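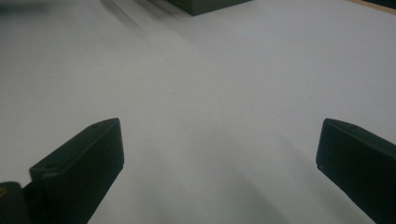
Fingers open over the table, dark green box up at the back. Ticket 1569.

Status: open, then closed, then open again (sorry!)
Team: Trevaskis Robotics Club
Logged by: In-ho Kang
Opened: 15 March 2019

Okay so the problem. Our gripper closes fine when I run it from the test menu, but when we run the full pick routine it stops short and reports "object held" with nothing in there. Then it happily carries its imaginary object over to the drop spot and lets go of it. Very proud of itself. We lost two practice runs to this and the Drimbridge meet is coming up fast, so I'm writing down everything I try.

First try: restarted everything. Same thing.

Second try: swapped the USB cable, because the old one has been flaky ever since January. No change, but I'm keeping the new cable on anyway, it clicks in a lot better.

Third try: backed out the finger screws and put them back in. I thought maybe one finger was sitting crooked and rubbing. Test menu still good, pick routine still bad. I did find that one of my screws was longer than the other, so that's fixed now at least.

Then I read through the Soner config file (should have started there, I know, I know). The "held" check looks at motor current, and ours was set to trip at 9. The test menu skips that check completely! Which explains why it always looked healthy in there. I bumped it to 17 and ran the routine with nothing on the table, and it closed all the way and said "empty." Yes!! Closed the ticket, went to get a snack.

Reopened after the snack. With 17 it says "empty" for the foam blocks too, even when it's holding one. They're so squishy the motor barely notices them. So now I've got the opposite problem, and I'm trying values in between. If you've changed the fingers on yours since the fall, your number is probably different from mine, so please don't just copy it.

Still to do:
- try the in-between values with foam and with the wood blocks
- ask the Tatadwood team what they use, they have the same motor
- make the test menu run the held check, so the next person doesn't chase cables for an hour
- put the old cable in the bin marked BAD and not back in the drawer

I'll add to this after next practice. If you touch the config before then, leave a note here please!

2 comments | 9 shares

Recent tickets
Wrist servo buzzes when idle
Soner config won't save on the club laptop
Drop spot is off after moving the table
Where did the small hex keys go
Battery charger light stays red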